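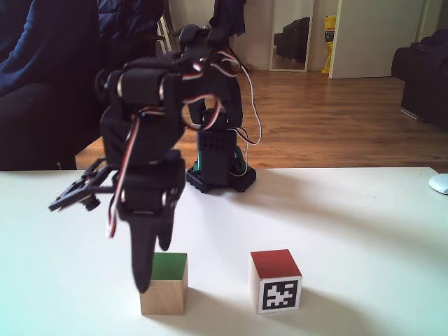 14 February 2025, evening

I came home later than I wanted, because the bus from Niltby did not come and I had to wait for the next one in the wind. My feet are only now warm again. I made tea and ate the rest of the bean soup standing up, which my mother would not allow.

I want to write about the bread, as I promised myself to write about it until it is good. Today was the third loaf from the new flour. The first was flat and the second was sour in a way I did not like. Today I let the dough stay in the cold room all night, near the window, and in the morning it had a nice dome and small bubbles at the side of the bowl. I shaped it before work and baked it when I returned at noon. The crust made the little cracking sound while it cooled. Inside it is still too tight at the bottom. I think I did not give it enough time after shaping, or the oven was not hot enough below. Next time I will leave the empty pot inside the oven for longer before the dough goes in.

The Brulto flour drinks more water than the one I used in the summer. In July my dough was always running away from me and I added flour until it was heavy like clay. Now it is the opposite problem and I must get used to it. I paid for the big bag, so I have plenty of chances.

At lunch I read two more chapters of the book about the salt road. It is slow reading for me. There are many words for kinds of hills and I have to look them up one after another, and then I learn that in my language we have only two of them. I wrote down "ridge," "knoll" and "spur." I like "knoll" very much. The author walks from Brenus to the coast and complains of his knees, and he carries a cheese which he describes better than the towns. I am now on page 208 and he is not yet halfway to the sea.

I should also write that I was impatient on the telephone with my sister, and I am sorry for it. She asked again if I will come for the summer and I said again that I do not know, but I said it in a hard voice. The truth is that I want to go and I am afraid of the cost. The train to Seol is cheaper if one buys early. Tomorrow I will look at the prices with a calm head and then I will call her, before she has to call me.

The language class was half empty tonight. We practiced the past perfect, and I understood it for the length of the lesson. On the way home I tried to make sentences with it in my head. "When I had missed the bus, it began to rain." It did not rain, but the sentence is correct, I believe.

Things to do: buy yeast for the sweet buns, sew the button on the gray coat, return the cake tin to the neighbor downstairs and put something in it. I do not like to give back an empty tin. Maybe half of this loaf, if she does not mind the tight bottom.

It is almost eleven and the radiator has started to knock. I will read only a few pages, until the next hill.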